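Simulated arm knows where the picture frame is but can't seem to learn to hang it. Is our wrist camera view useless?

Posted in: School & Student Projects > Simulation
Tags: gripper, wrist view, simulation, student team

Zsolt Dobos
9 May 2025

I help out with an after-school robotics club in Werdale. We don't have a real arm, so the students do everything in simulation. This year's project is called Erent and the task is to pick up a framed picture and put it on a wall hook. The team picked it themselves. I voted for stacking blocks and lost.

The setup is a two-finger gripper with a camera mounted behind the palm looking out past the fingers. The students drive the arm with a game controller, record the run, and then train a small network on the recordings so it can copy them. Inputs are the wrist view and the joint angles. Output is the next move of the arm and whether to open or close.

We have 70 recorded runs. After training, the thing does fine getting near the frame. Then it goes wrong. It pushes at the frame with one finger, or closes on air next to it, or sits there shivering. Out of 23 test runs it got a proper grip in 4. The students are calling that "promising" on their poster draft. I'm calling it luck, because when we moved the starting position a bit it got none.

One of the parents (works in software, means well) told them they need a much bigger network and a lot more runs. I don't buy it. I've looked at what the wrist camera sees and I'm not sure I could do the job from that view myself. The background is one flat color. Half the time the frame runs out of the view. The picture inside the frame is a busy landscape, and I suspect the network is staring at that instead of the edges.

I put a render from the wrist view at the bottom of the page so you can see what I'm talking about.

What I'd like to know:

Is the wrist view alone enough for this, or do we need a second camera?
Does the landscape matter, or am I blaming the wrong thing?
Is 70 runs just too few and I should stop being stubborn?

We have until September before they have to show it to anyone, so there's time to do it over. I'd like to avoid spending the whole summer recording more runs of the same thing.

Skivon
Accepted

I'd be suspicious of the same things you are, but in a different order.

First, your view. A wrist camera is good for the last little bit, when the object is between the fingers. It's poor at telling the arm where everything else is. With a flat background there's nothing to give it a sense of where the hand is pointing, so two quite different poses can give nearly the same image. You do feed it joint angles, which helps, but if the frame starts in a different place every run then joint angles don't tell it where the frame is. Add a fixed camera off to one side that can see the arm, the frame and the hook. In a simulator that costs you nothing except slower rendering.

Second, look at your render again. One finger is up against the lower corner area of the frame and the other has nothing anywhere near it. If there are moments like that in the recordings, then your network is doing what it was shown. Go through all 70 and be mean about it. Throw out every run where the driver bumped the frame with one finger and nudged around until it worked. I did this with a student group a while back and we ended up keeping 46 out of a bigger pile, and the results from the smaller set were better. I can't promise you the same.

Third, the landscape. Easy to test, so don't argue about it. Make a copy of the scene with the picture swapped for plain gray, record a few dozen runs, train, compare. If it grips much better, you were right. If it doesn't, drop the theory. The better fix in either case is to change the picture at random each run so the only thing that stays the same is the black border.

The bigger network is the last thing I'd touch. People suggest it because it's easy to say.

One more: how thick is the frame compared to how wide the fingers open? A flat panel has to be taken by its edge and the hand has to come in lined up with it. If your drivers come in from all sorts of angles you're asking the network to average several approaches, and the average of two good approaches is often a finger jammed into the side. Pick one edge and one approach and have everybody drive it that way.

Pintér

You need more data. 70 is nothing. We used way more than that for a simpler object and it still missed sometimes. Also check that your camera is the right way up, ours was flipped for a month

Zsolt Dobos

Camera is the right way up, I checked. And "more data" is what the parent said too. More of what, though? If the runs are bad then more of them is a bigger pile of bad runs. I'm willing to be shown otherwise.

Skivon, thanks. I made the students sit down and watch the recordings, which was not a popular decision. Plenty of one-finger bumping in there, especially from the two who drive fastest. They're sorting them now and we'll add the side camera before we record anything new. The gray picture test is going to the student who is most sure I'm wrong about the landscape, so I expect it will be done carefully.

I don't know the exact frame thickness, it came with the model. Will measure it and post back.

And the word "promising" is coming off the poster until there's a number next to it that survives moving the start position.

Skivon

Keep the raw recordings even after you sort them. Somebody always wants the bad ones back later to compare against. And when you test, use the same list of start positions for every version you train, saved in a file. Otherwise you'll be comparing one lucky batch to another.

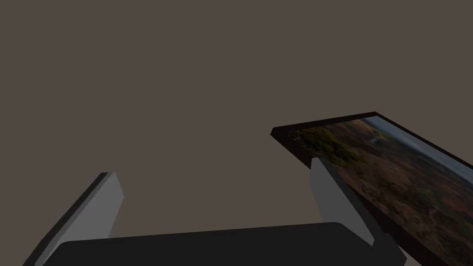
Wrist view, Erent project: right finger at the frame, left finger clear of it.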